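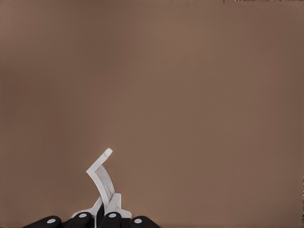

Computer rendering of a smooth taupe-brown surface.

The year is 3011, and Mrs. Felon has burned the toast. Her husband is hiding the rent money in a boot. Their two kids have been told to be nice to the landlord, a Mr. Buschmann, and they are about to be so horribly nice to him that he'll have to lie down. So begins Vandunum, the new stage comedy from Thodoris Konstantinidis, and I laughed so hard in the first scene that I missed a good part of the second.

The setting is a moon colony, though you'd hardly know it. People fight over the bathroom. Grandpa Felon listens through walls (with a drinking glass, a thousand years from now!) and repeats what he hears at dinner, always to the wrong person.

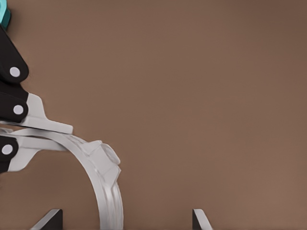
A full house at the Tostier

I caught it in February at the Tostier, which has 471 seats and a balcony that creaks when everyone leans forward at once. They leaned forward a lot. There are 11 actors, and they tear in and out of doors at a speed that made me worry for the doors.

Buschmann is the part people will talk about. He comes in as a plain old grump with a clipboard, and then, right before intermission, he sings.
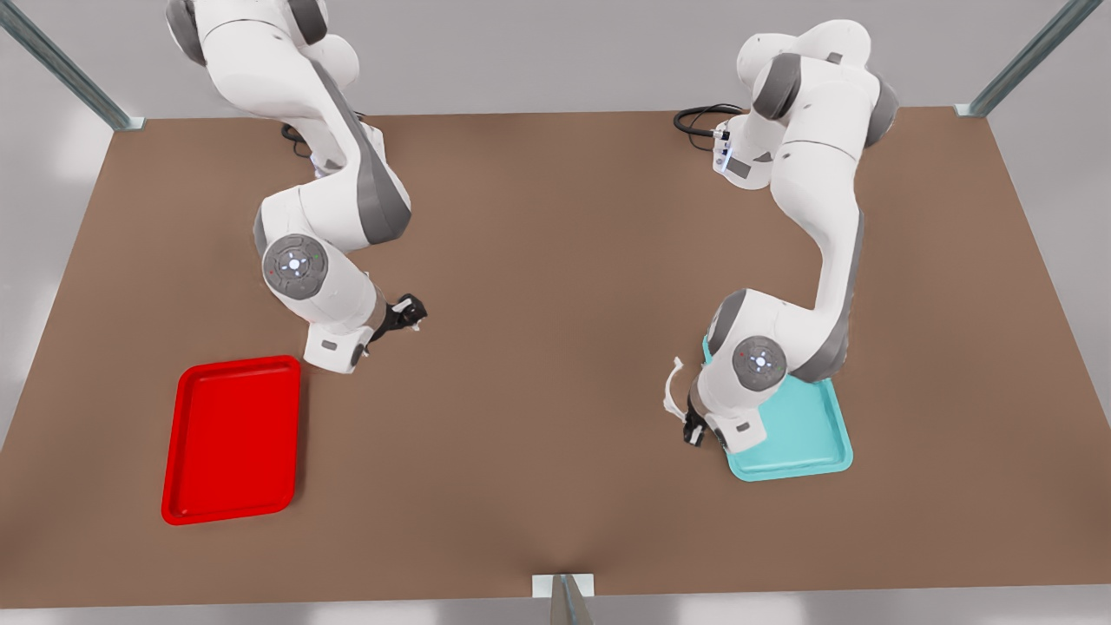

It's a small song about a dog he had as a boy, and Konstantinidis lets it go on just long enough for the Felon kids to stop teasing him. My row went very quiet. Then Grandpa asks what happened to the dog, loudly, and the whole place falls apart again.

The second act could lose a chase or two.
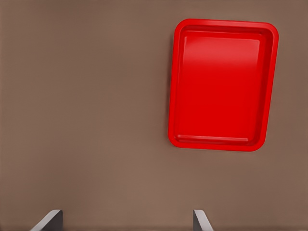
I'd keep the one with the soup, though, and I'd keep every minute of the dinner scene, where five conversations run at once and you somehow follow them all. Bring your own grandpa if you can. Mine would have asked for the glass.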